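November, started after lunch

Back on the Declercq hymnal, and what a good day. The text block is in far better shape than the cover let on. All the gatherings are there, sewn on raised cords, and the thread is sound up to the Lent section. After that it gets sorry: two cords broken at the joint, the last gathering hanging by one station. The parish wants it on the lectern for the patronal feast, so it has to open flat and stay open without someone's elbow on it.

Page count done twice to be sure: 622, counting the blanks at the back. Somebody used those blanks for a list of feast days in brown ink, with little crosses beside the ones that had a procession. I spent too long reading it! There's a litany in there I have never seen in print, local saints mostly, and one response that doesn't match anything in the Savier collection. Photographed both sides of every leaf before touching the paper.

Dry cleaning first. Soft brush into the gutter, then the smoke sponge, working outward. The Holy Week pages are the dirty ones, as you'd expect, with candle wax on the Exsultet and thumb marks all down the lower corners of the Passion. Left the thumb marks alone. They're part of the book as far as I'm concerned, and the parish agreed on the phone. The wax lifted with the bone folder in 4 places, flakes kept in an envelope with the job sheet.

Test patches on the red rubrics: water bleeds them slightly, alcohol doesn't seem to. So no washing of any section with red in it, and that's most of the book. Local repairs only, with the thin kozo and a fairly dry paste.
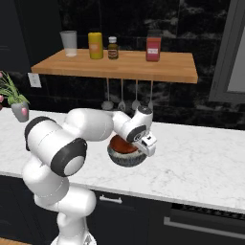
*Arm and bowl over the marble counter.*

Paste notes, while I remember. Wheat starch, cooked 18 minutes, sieved twice, left to cool under a sheet of film. First batch went lumpy and I dumped it. Second batch was lovely, like thick yogurt, and thinned nicely with cold water. On the scrap leaf it dried without a shine, and the chant notation shows right through the tissue — you can still sing from it!

Repairs so far:

- Advent: corner losses filled, both sides
- Christmas, midnight Mass: long tear down the outer margin, closed from the back
- Candlemas: one old repair in shiny brown tape, still on, needs a slow afternoon
- Lent: not started

The Zudden tissue is a hair too warm in tone for the early pages and just right for the later ones. Order the lighter shade too, 100 sheets, and split it with the lectionary job.

Found tucked in at Corpus Christi: a holy card with a lace edge, a pressed fern, and half a printed notice for a novena at the Bulotell chapel. The notice has no year on it. All three sleeved and numbered, with the page opening noted so they can go back where they were. I love this part of the work. Whoever used this book sang from it for decades and kept things in it the way my grandmother did with hers.

Boards: the front one is split along the grain but all there. Leather is powdery at the spine. Thinking of a reback in calf, dyed down, with the old spine laid over if it will come off in one piece. It might not. Try a corner at the tail first.

Still to sort out:

- ask the parish if the ribbons should be replaced, and in which colors (there were five, going by the stubs)
- new cord for the two broken stations, same thickness
- copy the litany out by hand before the leaf goes under weight

4:30, light going. Christmas pages in the press between blotters, change them first thing.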